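Stallach notes, part four: the small things are the difficult things

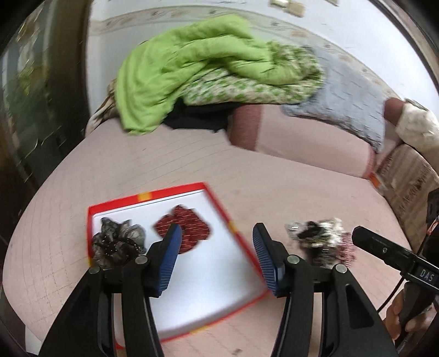
I joined the student project in March, when it had already the name Stallach and a shared folder with 271 files in it, most of them named "new". Our group must teach a gripper to put small objects into a tray and take them out again, and for this we collect demonstrations by hand. My own part is soft objects. The first list of objects was made by people who like geometry, I think, because it was all cubes, cups and one box for tea. I asked to add things that do not keep their shape, and so my list has now the dark gray scrunchie, which looks different every time you put it down, and the red sequined one next to it in the tray, which I call the lips and another member calls the heart. In the log it is "red sequin", so we can stop discussing. The glittery bunched one still waits outside on the sheet for its turn.

I want to write down what I learned about the scrunchie, for the next person who gets the soft objects.

First, do not go straight down on the middle. In the middle there is a lot of air. The fingers close, the fabric folds away, and you lift one thin fold with the rest hanging under it. In the log this counts as a success if it reaches the other side, but I don't like such successes. It is better to come from the side where the fabric is thick and to close slowly. I count to two in my head. Some of my early recordings are so fast that even I cannot follow my own hand.

Second, the wrist. After one hour I start to hold the grip too hard, and then the movements become short and nervous. I can see it in the recordings from the end of a session. Now I stop after each 25 minutes, also when I feel fine.

Third, sequins. I expected them to slide, and they do slide a little, but mostly they catch. When I open the fingers the object sometimes stays with one pad for a moment and falls later, not in the place I wanted. I wait now before I move away. The recordings became longer from this, and the person who takes care of the storage was not happy with me, but he agreed after he watched ten of them.

About the numbers. The plan says 1,000 demonstrations for the whole group before the club evening, and my share is 425. When I write this I have finished the scrunchie completely and the red sequin half. Every object needs at least 100 good ones, and "good" is decided by a different member than the one who recorded. This rule came from the Visby team, which is our sister group in the same course, and at first I found it a bit insulting. Then I checked the work of another person and rejected nine in one evening, so I understood.

We had also a long discussion about the program for sorting the recordings. The old one, Onu, is slow but it never lost anything. The new one, Itlow, shows the finger opening as a curve under the video, and this is very useful for me, because with soft fabric I often cannot see in the video when the grip really starts. It crashed on me two times. I use Itlow for looking and Onu for saving, and I copy the labels between them by hand. If somebody has written a script for this, please send it to me, I will be thankful.

Next on my list are a sock and a small cloth for glasses. I am afraid of the cloth. It lies completely flat and I don't know yet from where to take it.

Posted Aug 22, 2026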